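Search this site
Search for: Go

Setting Up the Mistano Antenna Tuner
by Aurelia Steiner
26 June 2019
14 shares | 3 comments

Section 4: First tune-up on a wire antenna

Now the fun begins! With the ground lead attached and the coax run from your transceiver (section 3), you can get the Mistano matched to almost any wire you can hang up. I've had mine loading a length of old speaker wire along a fence, and it still made contacts.

1. Switch the transceiver off. Connect the long wire to the red post and the counterpoise to the black post. Finger tight is plenty.

2. Set both capacitor knobs to the halfway mark and the inductor switch to position 6. That's a good starting point for 40m. For 80m, start a few clicks higher.

3. Turn the transceiver on and listen. Rock the inductor switch one click at a time until the band noise peaks. You'll hear it jump, and it's a lovely sound.

4. Peak the noise again with the ANTENNA knob, then the TRANSMITTER knob. Go slowly, they interact.

5. Set the transceiver to its lowest power in CW mode, find a clear frequency, give your call sign and key down for a second or two. Adjust the knobs for the lowest reflected reading on the meter.

6. Write down the three settings for each band. Pirmin Haslinger made a nice little chart for this, and it's on the last page. Next time you can go straight to your numbers.

CAUTION: Never turn the inductor switch while transmitting. The contacts will arc.

CAUTION: The tuner is rated for 200 watts. Keep yourself, kids and pets away from the wire whenever you transmit, even at low power.

Note: If the meter won't dip on one band, add or remove a few feet of wire and start over from step 2. Some lengths are just plain awkward.
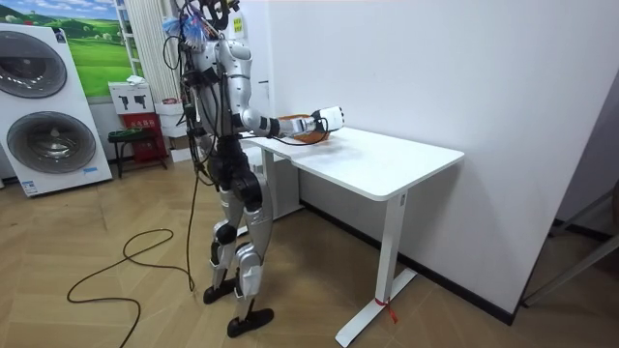
Can I leave the tuner in line when I'm only listening?

Leave it in, by all means. A tuner set for the band often helps weak signals, but if you tune far away from that band, use the BYPASS switch or everything will sound quiet.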